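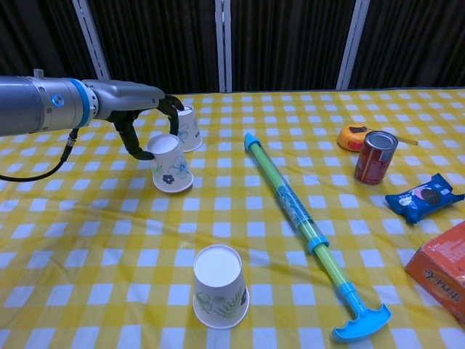 November 11, 2022

The arm is back! After a month of fiddling I finally have the fingers closing where I tell them to, and I'm so pleased with how the whole cell is behaving that I want to write down what I did before I forget it. A few of you asked after the March post, and my answer then was mostly shrugging, so consider this the long version.

Quick recap for anyone new. I keep one tabletop arm going, with a two-finger gripper, and what it does is move household things from one spot to another. Paper cups are the thing I use to check every change, and I love them for it. They weigh next to nothing, they squash if you breathe on them, and they scoot away if one finger arrives before the other. If the gripper can take a paper cup by the side without denting it, I stop worrying about cans.

So, the fingers. I had been using a set from Pramari that came with a soft pad glued on the inside face. Lovely grip for the first few weeks, then the glue crept and the pad on one side slid down a hair, and from then on every cup got picked up with a slight twist. I spent two evenings blaming the calibration. I re-ran the wrist offset, I re-ran the table height, I even took the mount off and put it back on. Then Yuk-lan Ho came over, closed the gripper on a strip of paper, tugged it, and said "this side isn't holding anything." Two evenings!

The new ones are plain black fingers, no glued pads, and they went on with the same screws. I do want to say something about those screws, though. Mine had been tightened by past me, who apparently thinks small screws are a test of strength. I chewed up one head getting it out and had to wait on a replacement from Vainio. When I put everything back I went round finger-tight first, closed the gripper, let the two tips settle against each other, and only then snugged the screws down, a bit on one side, a bit on the other. The tips meet properly now. Before, there was a sliver of light at the bottom if you held a flashlight behind them.

The cable got some attention too. It still hangs in a loop off the underside of the arm, and I've decided I like it that way. I tried tying it tight along the arm in the spring and it looked terrific for a day and then pulled at the connector every time the wrist rolled over. Slack is good. What matters is where the slack goes, so now I drive the wrist slowly to both ends of its travel and watch the loop the entire time, with my hand on the stop button. If it brushes the table or catches on the gripper housing I shorten it by the width of a finger and go again. It took 6 tries to get it right — dull work, but I had the radio on.

Then the zero. I used to zero the gripper wide open, the way the little Grovska booklet tells you, and it was fine for blocks. For cups I get much better results zeroing with the fingers closed and then backing off. After that I set the closing force low, lower than feels sensible, and bring it up in small steps with a cup standing between the fingers. I'm looking for the first setting where the cup comes up and stays up. Then one more step and no further. Mine landed at 13 on the dial in the software (that number means nothing on anybody else's setup, so please don't copy it and then write to me about crushed cups).

And the approach! This was the fun part. I had the arm coming straight down over the cup with a finger on each side, and any error sideways meant a fingertip landing on the rim. A rim hit is the worst thing, it folds the cup and shoves it at the same time. Now it stops short, checks its position, and comes the last little way at a crawl. I can stand there and watch a fingertip just touch the side and, if it looks wrong, stop it before anything bends. It's slower. I don't care even slightly.

I've also stopped practicing on a clean table. Last year everything worked beautifully with a single cup on bare wood and fell to bits the moment there was something else nearby. So the checkered tablecloth stays on, wrinkles and all, and I leave a mess out: more cups, one of them upside down, a tape measure, a can, a pack of cookies, a water gun. The long pump-style water gun is a great thing to plan around, because it goes diagonally across the middle of everything and the arm can't pretend it isn't there. The cup standing right behind the one I'm going for is the real test. Getting hold of the front one and leaving the back one alone takes decent alignment, and with the old fingers I wouldn't have tried it.

The upkeep list taped inside my cupboard door now goes like this:

Wipe the fingertips with a dry cloth before switching on.
Paper strip tug, both sides.
Wrist to both ends, eyes on the cable.
Push the connector home with a thumb.
Re-zero after any finger change, even if it seems fine.
Check the finger screws every 40 runs.

It takes me a few minutes and I've already caught one screw working loose with it.

Next up is the Pandent wrist spacer that has been sitting in its bag since summer. It should buy me a little more clearance over tall things, but it also shifts the tip position, so I'll be doing the wrist offset all over again. I'll post the before and after numbers when I have them. If anyone has fitted one already, please tell me whether you had to lengthen your cable, and by how much!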